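Notes for the talk: Admission rules for simulated manipulation episodes
Slot: 22 minutes plus questions. Speaker: Qusai Moussa, Vorkgate.

Start with the rule numbering. Sections 1 to 3 cover file naming and are in the handout. Do not read them out. Go straight to section 4, start states.

4.1 An episode is admitted only if its start state is declared before the run. Declared means joint positions, gripper opening and payload, written to the header. A header filled in afterward from the log is a fail.

4.2 Payload is declared per gripper. "None" is a valid value. A blank field is not. In the August intake we checked 849 episodes and admitted 596. Blank payload fields were the largest single cause of rejection. Pause here, people will want to write that down.

4.3 Every camera view is checked against the header separately. A reviewer looking at one view may not fill gaps from another. If a view does not show a gripper well enough to judge, the entry is "not determined" and the episode goes to a second reviewer.

Next slides, five seconds each, no talking over them.
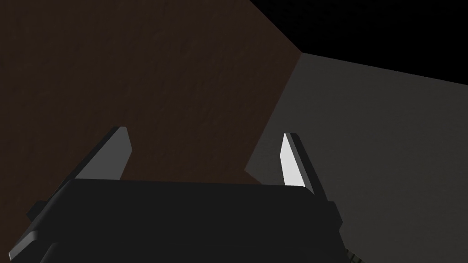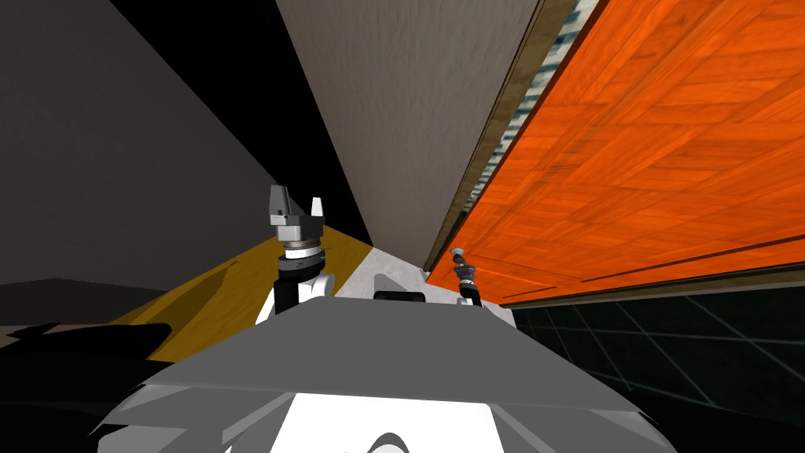 Close views on either side of this line, wide view directly above it.

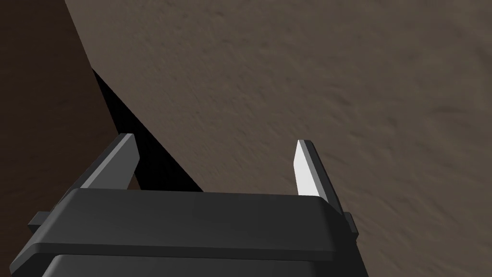
Myfanwy Edwards objected at the dry run that 4.3 doubles the review time for very little gain, and that a payload value read directly from the simulator state should overrule anything a reviewer enters. Answer if it comes up again: the state value tells us what the simulator holds, the view tells us what a trained policy will be given. The rule requires both to agree. Where they disagree the episode is held, with no automatic winner. She still wants a shorter path for two-finger grippers with nothing in the gap. Say that it is open for the next revision and move on.

4.4 Surface materials. Do not grade an episode on whether a texture looks real. Grade on whether an edge between two surfaces can be located. Flat shading is acceptable. Mention that Oveo and Rarnik read the earlier wording differently, which is why the word "realistic" was struck.

4.5 Unlit regions. Pure black in a view is reported as black. It may not be labeled as shadow, gap or missing geometry unless the scene file confirms which one it is.

Section 5, retention. Rejected episodes are kept with the reason code. There are 31 codes. Show the table, point at the first column only.

If time is short, drop 4.4 and keep 4.5. The Baptista comparison is in the backup slides, use it only if asked. Last slide is the contact address and the link to the header template.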